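Went to the open day at Ernora this afternoon, because my sister-in-law had a spare ticket and I have never once turned down a free lanyard. Posting as I go through my notes. Thu 18 May, for the archivists.

The place is in Plavomcombe, behind the tile showroom, in what used to be the Strickland bakery. You park where the bread vans parked. There is a sign that says VISITORS with an arrow pointing at a hedge.

Check-in was a clipboard. A company that builds robot hands, and I signed in with a ballpoint on a string. I respect it.

They take you around in groups of 26. I was in group two with a lot of retired engineers and one boy of maybe nine who asked better questions than any of us.

First stop, the hallway of old hands. Glass case, little cards. The earliest one looks like a salad fork that has been through something. Group two spent far too long here because the engineers wanted to discuss tendons.

Second stop, the gift table. Already! We hadn't seen anything move yet. Tote bags, mugs, a pencil with a robot on it. I bought the pencil.

Then the main demo, which was two robot arms and a balloon. I had been picturing car doors and sparks. It was a pale lavender balloon, the shade of a guest bathroom.

Our guide was Thandeka Coetzee, and she told us up front that balloons are a rotten thing to give a robot. The skin moves when you touch it, it squeaks, it weighs nothing, and it can quit on you without notice. I have had coworkers like this.

There were scissors involved, too. Yellow handles, the kind in every kitchen drawer. You have not heard a room of retired engineers go silent until you've seen a robot hand holding scissors near a balloon.
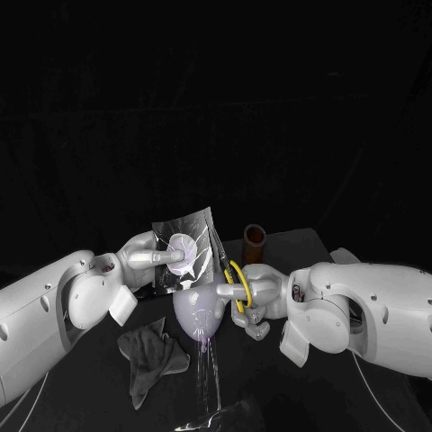 I should say the whole thing goes at the speed of a person defusing a bomb while also on the phone. The guy next to me, Booker Thibodeaux (name tag, we did not bond), whispered "any minute now" for a good long stretch. He was an optimist and I wish him well.

Thandeka says slow is on purpose on visitor days. On other days they turn it up. We were not invited on other days.

Somebody asked why bother with balloons at all when the customers presumably want boxes moved. Her answer was that a box forgives you. You can grab a box badly and it's still a box. Thin film, stretchy rubber, anything that folds when you look at it, that's where hands get found out.

I wrote "a box forgives you" in my notes with my new pencil and underlined it. Then the lead broke.

They have done 1,184 balloon runs since they started logging them. I asked how many of those ended with a bang and was told the log has a column for that. I asked what was in the column. We moved along.

The boy asked whether the robot gets scared of the pop. Thandeka thought about it properly, which I liked, and said no, but the staff do. Bohdan Kravchuk, who runs the software side, apparently wears ear defenders at his desk and claims it's for the air conditioning.

Coffee break. The coffee was from a machine, also very slow, possibly also on purpose. There were 200 oatmeal cookies for what I would call sixty people. I did my part.

Back in for the second half. The neck of the balloon is what they really wanted us to watch, it's the hard part. You and I pinch a balloon neck without a single thought. Try doing it in oven mitts and you'll have a rough idea of what these folks spend their working lives on.

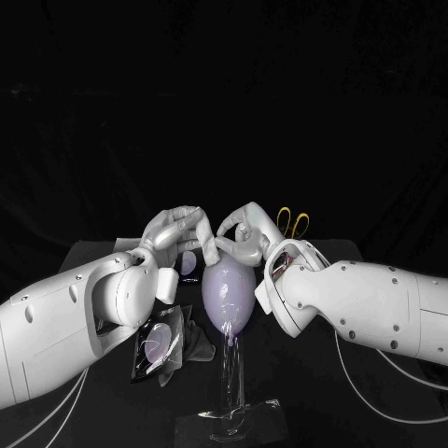

Two hands have to agree on it, is the thing. If one pulls and the other hasn't heard the news, you've got trouble. Thandeka called this coordination. I have been married for a long time and call it something else.

Rafferty Villanueva from the mechanical team then gave a short talk on fingers. It was not short. I now know that the thumb is the expensive one. He held up his own to demonstrate and forgot to put it down for most of the Q&A.

He also said they had sent a pair of hands to Gretness to try out bagging salad, and would hear back in July. He said this with the face of a man whose kid is at summer camp.

One of the engineers wanted to know what a hand costs. Rafferty said it depends. The engineer said on what. Rafferty said on who's asking. Biggest laugh of the day, and he looked a bit startled by it.

Best overheard remark of the visit, from a lady in a very good raincoat: "My Gerald couldn't do that, and he's had hands all his life."

A few of you are asking things in the replies, so I'll do the one that keeps coming up.
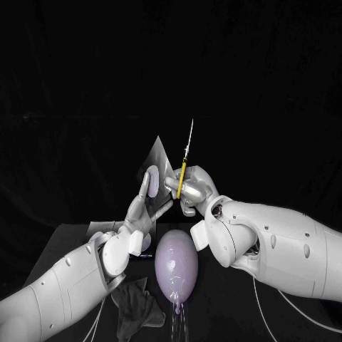
Can anyone go, or do you have to know somebody?

Anyone can, but you need to book. It's free, you email the front office, and Myrtle Whitlock sends you a ticket and a parking map that does not mention the hedge. The next open day is in July and the groups fill up fast. Closed shoes required. They do check.

Also asked: is it good for kids? Ours was delighted. He got to shake one of the old hands from the hallway, out of its case, and told it his full name.

Is it wheelchair friendly, mostly. Flat floors all through, one heavy door between the hallway and the demo room, and someone was holding it open when I went.

Bus people, the 2,000 steps on my phone from the stop to the door included a wrong turn at the tile showroom. Go past it, then left.

I have eaten four of those cookies and kept one for later. The pencil needs sharpening and I can't find a sharpener anywhere in this house.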